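Dexterous hand or two-finger gripper for cupboard and desk work?
Asked 19 February 2024

Hello all. We have a two-armed robot on trial and it came with the five-figure option, the Grorkden hands. The job is office tidying: open a low cupboard, fetch or put away a file box, close up again. My colleagues would happily swap to plain Ganden grippers and be done with it.

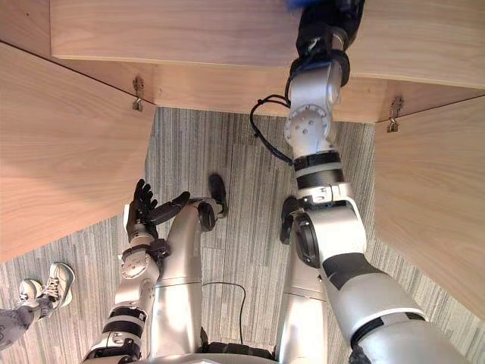

My worry is reach as much as grip. The arms have to work low down and close to the legs, and I do fret about cables catching. Has anyone compared the two on furniture? We have a budget for 2 more weeks of trials.

Answer 1
Grippers. Less to break.

Answer 2
I'd be a bit slower to give up on the hands, having spent most of last June on this very question (and drunk a great deal of tea over it). Flat, glossy file boxes are awkward for a parallel gripper unless one edge hangs over the desk, so leave yourself an overhang and try both.

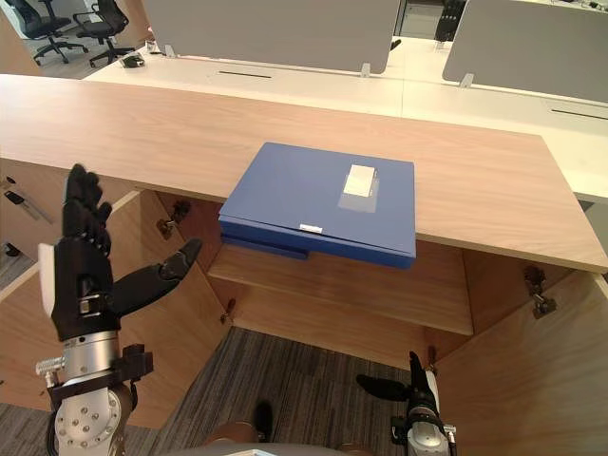
Do 28 goes with each, same box, same starting spot, and write down every drop. We ran ours from a Flurau controller and kept the wrist speed at 200 mm/s, with up to 10 retries before calling it a failure. Doors were fine with either - it was the box that separated them.

Answer 3
Which controller are you on? The Grabowska one needs its wrist offsets redone after a swap. Tie your cables back too.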